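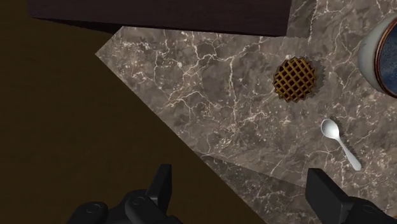 Nurkton Candy Recipes is a collection of 354 home recipes for boiled sugar candy, typed up from handwritten cards and put into one tidy table. Fudge, brittle, taffy, humbugs, butterscotch, three kinds of honeycomb that all claim to be the original, it's all in there! I started it when I wanted to compare my grandmother's toffee with everyone else's, and it got away from me in the nicest possible way. Plenty of the cards say only "pour on the stone," and I spent far too long working out what that meant. For most families it was marble, the sort with white and cream veins running all over a dark ground, and a big stretch of countertop like that is about the best place there is to fold and scrape hot syrup. So the table has a column called surface, and it is my favorite one.

What you get

There are 2 files. recipes.csv has one row per recipe. steps.csv has one row per step, joined on recipe_id. Both are UTF-8 with a header row, and both open fine in a spreadsheet if you'd rather not write any code.

Columns in recipes.csv

recipe_id: a short code, never reused
title: as written on the card, spelling and all
family: fudge, taffy, brittle, toffee, hard candy, other
sugar_g, butter_g, liquid_ml: converted amounts
stage: soft ball, firm ball, hard ball, soft crack, hard crack, caramel
temp_f: only filled in when the card gives a number
surface: marble, slate, tin, dish, paper, unknown
source: Garcia, Rellov, Hastari or loose
notes: anything scribbled in the margin

Please read the notes column even if you don't need it. One taffy card has a whole argument about vinegar going on in two colors of ink, and the vinegar side gets the last word.

Where the cards came from

The three big boxes are named for the families who lent them. The Garcia box is the largest and has the best fudge. The Rellov box is almost all hard candy, with lots of aniseed. The Hastari box is where the coconut and palm sugar recipes live, and if you only cook one thing from this whole project, make the Hastari ginger brittle. "Loose" means a card that was handed to me on its own. The boxes held 477 cards between them and the loose pile. I left out cakes, jams and exact copies.

How amounts were converted

A cup of white sugar is 200 g, a stick of butter is 113 g, and a cup of liquid is 240 ml. "Butter the size of an egg" went in as 60 g every time. I went back and forth on that one for weeks, so if you have a better figure I would love to hear it. "A pinch," "some" and "enough" are left blank in the numbers and kept word for word in steps.csv.

Temperatures were not guessed from stages. If a card says "until it snaps in cold water," the stage is filled in and temp_f stays empty. Old thermometers were all over the place, so treat the numbers as what people wrote down. Check yours in boiling water before you trust any of them, and keep kids well back from the pan.

Known problems

Brown sugar is weighed as if packed, even where the card doesn't say.
Some titles repeat. There are a lot of "Mother's Toffee" rows. Use recipe_id.
Family is my call, and penuche could have gone either way. It's under fudge.
Not every recipe has been cooked. I'm working on it, happily.

Changes

20 April 2024: added the surface column, fixed swapped butter and liquid amounts in part of the Rellov box.
Next up, in May: splitting flavorings out into their own column.

Using it

Free to use, share and cook from. A mention of Nurkton Candy Recipes is plenty. Corrections are very welcome, and so are photos of old cards, sticky ones included. Send the front and the back, the good stuff is often on the back.

Contact: Innes Hepburn | © Nurkton Candy Recipes | Back to top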